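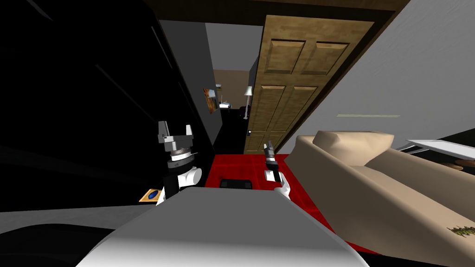 Flu clinic figures, Marnollow and Betlow: what is the denominator?

Mehrangiz Dehghan
The November 2025 bulletin gives flu jab uptake for the Marnollow and Betlow clinics as a rate per 1,000 residents. The old bulletins used per cent of those eligible. No note explains the change, and the two measures can't be compared without the age breakdown, which has been dropped from the table.

What I can establish from the clinic returns:
Betlow gave 184 doses at its first session.
Marnollow gave more, but its return mixes booked patients with walk-ins.
33 of the Betlow doses went to people registered with a practice in Fevemville.

The last line is the one that bothers me. Those doses are in the Betlow numerator, but the patients are in the Fevemville denominator. Does anyone know whether the bulletin counts by place of vaccination or place of residence?

Åberg
Place of vaccination, as far as I know. The return is filled in at the clinic and there is no field for home address, only for practice. Residence has to be added later by matching against the practice list, and the matching runs a few weeks behind. The first bulletin of the season would come out before that has been done.

So I'd treat the first table as a count of activity and wait for the second one before working out any rates.

Mehrangiz Dehghan
Then they should print it as activity. A count of doses given at a site is a perfectly useful number. Dividing it by the residents of the parish makes it something else.

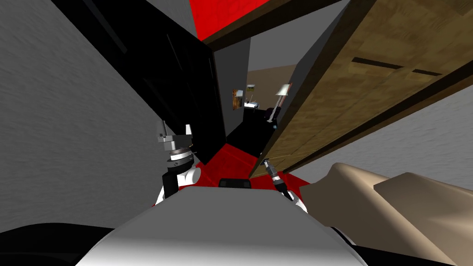
Abbas Fallahi
I disagree with most of this. The bulletin is two pages long and goes to parish councils. Its readers want to know whether the clinic was busy enough to keep open. A per-head figure lets them compare a big parish with a small one. It's crude, but the percentage of eligible was crude as well – the eligible list changes each year when the age groups and risk groups are revised, so the old series was never a clean one either.

Also, cross-boundary patients go both ways. Betlow people who work in Fevemville get theirs done at the pharmacy there.

tallysheet
Both ways, yes, but not in equal numbers. Fevemville has no Saturday session this season. The traffic is mostly outwards.

On the eligible list: the changes are published with their dates. You can break the series at each change and say so in a footnote. We did that for the shingles table and it took one line.

Abbas Fallahi
Fair point about the footnote. I still don't think the headline figure misleads anybody who reads it for what it's for.

Mehrangiz Dehghan
It was quoted at the parish meeting as "uptake in Betlow is up on last year". Last year's figure was a percentage. Someone had subtracted one from the other.
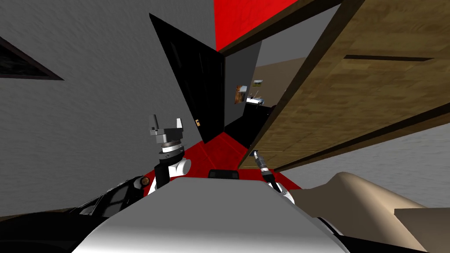
Unregistered reader
Was that in the minutes, or only said aloud? If it's minuted you can ask for a correction at the next meeting. If it was only said, you'd have to write to the clerk and ask for it to be taken as correspondence. Different form.

Mehrangiz Dehghan
Minuted, item four.

tallysheet
Ask for the under-65 risk group figures at the same time. That is where the drop usually is, and a per-head rate hides it completely. The over-65s turn up whatever you do. Asthma and diabetes patients of working age don't, and if the clinic hours move again you won't see the effect in a parish total.

Åberg
Small numbers, though. In a parish the size of Betlow the risk group table may be suppressed. Anything under five is blanked, and a second cell goes with it so the first can't be worked out from the total. You could end up with a page of asterisks.

tallysheet
Then combine Betlow and Marnollow for that table only.

Abbas Fallahi
Combining them is sensible. I'd support that if it went in as a request. I wouldn't support asking them to withdraw the bulletin.

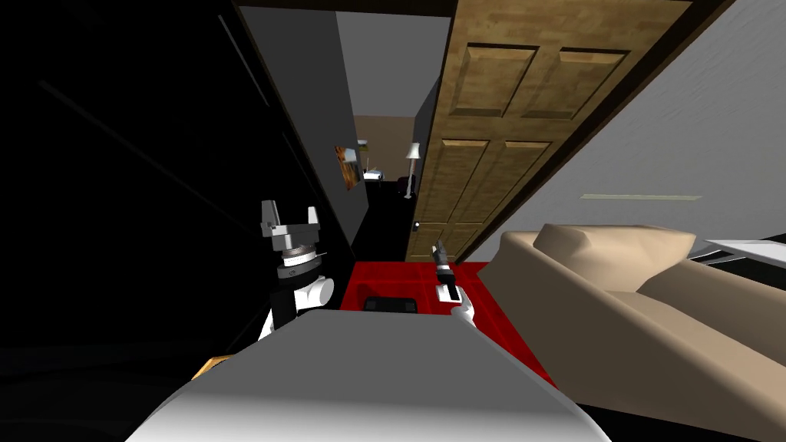 Mehrangiz Dehghan

I'm not asking for withdrawal. The letter to the clerk will ask for three changes: a line under the table saying that doses are counted by place of vaccination, the percentage of eligible printed next to the per-head rate, and a combined risk group table for the two parishes once matching is finished. I'll leave the Fevemville patients out of the letter and raise them separately with the practice – they hold the list and can say how many of those doses have reached the patient record.

Åberg, if you still have last season's matched table, could you post the column headings? I'd like to use the same wording.

Åberg
Practice, site, age band, risk group, date given, date matched. The last two were in the spreadsheet but not in the printed version.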